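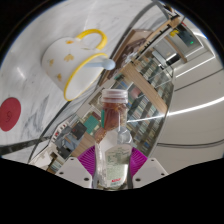 Prevmont 클리닉, Sallell에 요로결석 당일 수술 센터를 엽니다

2020년 1월 27일

비뇨의학과 전문 의료기관인 Prevmont 클리닉이 Sallell 지점에 요로결석 당일 수술 센터를 새로 마련했습니다. 외래 상담은 이미 시작되었고, 수술은 3월부터 시행됩니다. 지금까지 Sallell과 주변 마을에 사는 환자들은 결석 수술을 받으려면 Prevmont 본원까지 가야 했습니다. 본원까지의 거리는 154킬로미터입니다. 옆구리 통증이 있는 사람에게 이 길은 매우 힘든 길이었다고 클리닉은 설명했습니다.

새 센터는 Sallell 지점 건물의 2층에 있습니다. 접수 창구, 초음파실, 수술실 두 개, 회복실이 같은 층에 모여 있어서 환자가 검사를 받은 다음에 다른 건물로 이동할 필요가 없습니다. 저선량 컴퓨터단층촬영은 1층 영상의학과에서 받게 됩니다. 승강기는 휠체어와 이동 침대가 모두 들어갈 수 있는 크기로 교체되었습니다.

어떤 수술을 합니까

센터에서 주로 시행할 수술은 연성 요관내시경을 이용한 결석 제거술입니다. 가늘고 잘 구부러지는 내시경을 요도와 방광을 통하여 요관이나 신장까지 넣고, 레이저로 결석을 작게 부순 후에 꺼내는 방법입니다. 피부를 절개하지 않기 때문에 몸 밖에 흉터가 남지 않습니다. 수술은 보통 전신마취로 진행되고, 환자의 상태에 따라 척추마취를 선택하는 경우도 있습니다.

레이저 장비는 Rüegg의 제품입니다. 본원에서 이미 같은 장비를 사용하고 있으므로 Sallell의 의료진도 본원에서 교육을 받을 수 있었습니다. 수술실 간호사들의 교육은 아직 계속되고 있으며, 수술 개시 전에 모두 끝날 예정입니다.

체외충격파쇄석술은 새 센터에서 하지 않습니다. 이 치료가 더 적합하다고 판단되는 환자는 예전과 같이 본원으로 안내를 받습니다. 신장 안의 결석이 매우 크거나 가지 모양으로 자란 경우, 임신 중인 경우, 심장이나 폐의 질환이 심한 경우에도 당일 수술의 대상이 되지 않습니다. 이런 환자의 치료 계획은 본원의 비뇨의학과와 마취통증의학과가 함께 정합니다.

당일 수술의 순서

환자는 수술 며칠 전에 센터를 방문하여 소변검사, 혈액검사, 영상검사를 받고 마취 상담을 합니다. 소변에서 세균이 발견되면 먼저 항생제로 치료하고, 수술 날짜는 다시 잡습니다. 감염이 있는 상태에서 내시경 수술을 하면 패혈증의 위험이 높아지기 때문입니다. 혈액 응고를 막는 약을 먹고 있는 환자는 첫 상담에서 반드시 의사에게 말해야 합니다. 약을 혼자 판단하여 끊으면 안 됩니다.

수술 당일에는 아침 일찍 센터에 와서 접수를 합니다. 금식 시간은 마취 상담에서 개인별로 알려 드립니다. 수술이 끝나면 회복실에서 쉬면서 혈압과 통증을 확인하고, 스스로 소변을 볼 수 있는지도 확인합니다. 문제가 없으면 같은 날 오후에 보호자와 함께 집으로 돌아갑니다. 마취를 받은 날에는 직접 운전을 할 수 없습니다. 보호자가 없는 환자는 예약할 때 미리 알려 주시면 하룻밤 입원이 가능한지 확인해 드립니다.

많은 환자에게 수술 후 요관 부목이라고 하는 가는 관이 일시적으로 들어갑니다. 이 관은 부은 요관이 막히지 않도록 도와주는 역할을 합니다. 관이 있는 동안 소변을 자주 보고 싶거나 소변에 피가 조금 섞이는 일이 흔합니다. 관을 빼는 날짜는 퇴원할 때 서면으로 드리며, 이 날짜를 잊어버리지 않는 것이 중요합니다. 관이 오랫동안 몸 안에 남으면 관 표면에 새로운 결석이 생길 수 있습니다.

38도 이상의 열, 오한, 진통제를 먹어도 줄지 않는 통증, 핏덩어리가 나오는 심한 혈뇨, 소변이 나오지 않는 증상이 있으면 기다리지 말고 센터에 전화하거나 가까운 응급실에 가야 합니다.

Inis 전화 상담

퇴원한 환자를 위하여 Inis라는 이름의 전화 상담도 함께 운영됩니다. Inis는 본원에서 먼저 시작한 서비스이고, 비뇨의학과 경험이 있는 간호사가 전화를 받습니다. 1년 365일, 밤에도 이용할 수 있습니다. 상담 간호사는 환자의 수술 기록을 볼 수 있으므로 환자가 처음부터 모든 것을 다시 설명하지 않아도 됩니다. 필요한 경우에는 당직 의사에게 바로 연결됩니다.

Inis의 전화번호는 퇴원 안내문의 첫 장에 인쇄되어 있습니다. 진료 예약이나 비용에 대한 질문은 Inis에서 받지 않으며, 이런 문의는 낮 시간에 접수 창구로 해야 합니다.

재발을 줄이기 위한 진료

결석은 한 번 제거하여도 다시 생기는 일이 적지 않은 질환입니다. 그래서 센터는 수술에서 꺼낸 결석의 성분을 분석하고, 그 결과를 다음 외래 진료에서 환자에게 설명할 계획입니다. 결석이 여러 번 생긴 환자와 젊은 나이에 처음 생긴 환자에게는 24시간 소변검사도 권합니다. 칼슘, 수산, 요산, 구연산의 양을 측정하면 왜 결석이 생기는지 더 자세히 알 수 있습니다.

식사에 대한 일반적인 조언은 어렵지 않습니다. 물을 하루 동안 나누어 충분히 마시고, 음식을 짜지 않게 먹고, 고기를 너무 많이 먹지 않는 것입니다. 우유나 치즈를 모두 끊는 환자가 있으나, 이것은 대부분의 경우에 권하지 않습니다. 음식으로 먹는 칼슘이 너무 적으면 장에서 수산이 더 많이 흡수될 수 있습니다. 신장 기능이 나쁘거나 심부전이 있는 사람은 물의 양을 의사와 먼저 상의해야 합니다.

예약과 비용

첫 상담은 의뢰서가 없어도 예약할 수 있습니다. 다른 병원에서 찍은 영상이 있으면 디스크에 담아 가져오시기 바랍니다. 같은 검사를 두 번 하지 않을 수 있습니다. 복용 중인 약의 목록도 필요합니다. 수술 비용은 결석의 위치와 크기, 마취의 종류에 따라 다르며, 검사가 끝난 뒤에 견적서를 서면으로 드립니다. 보험 적용 여부는 접수 창구에서 확인할 수 있습니다.

Prevmont 클리닉은 Sallell 센터에서 한 해에 800건까지 수술을 할 수 있다고 밝혔습니다. 처음 몇 달은 수술실을 하나만 사용하고, 나머지 수술실은 인력이 충원된 후에 열 예정입니다. 이미 본원에 수술이 예약되어 있는 Sallell 지역 환자는 원하면 새 센터로 예약을 옮길 수 있습니다. 예약을 옮기려면 본원 비뇨의학과 접수 창구에 전화로 신청하면 되고, 본원에서 받은 검사 결과는 병원 사이에 직접 전달됩니다.

센터 주차장은 건물 뒤쪽에 있으며, 수술 당일의 환자와 보호자에게는 주차 요금을 받지 않습니다.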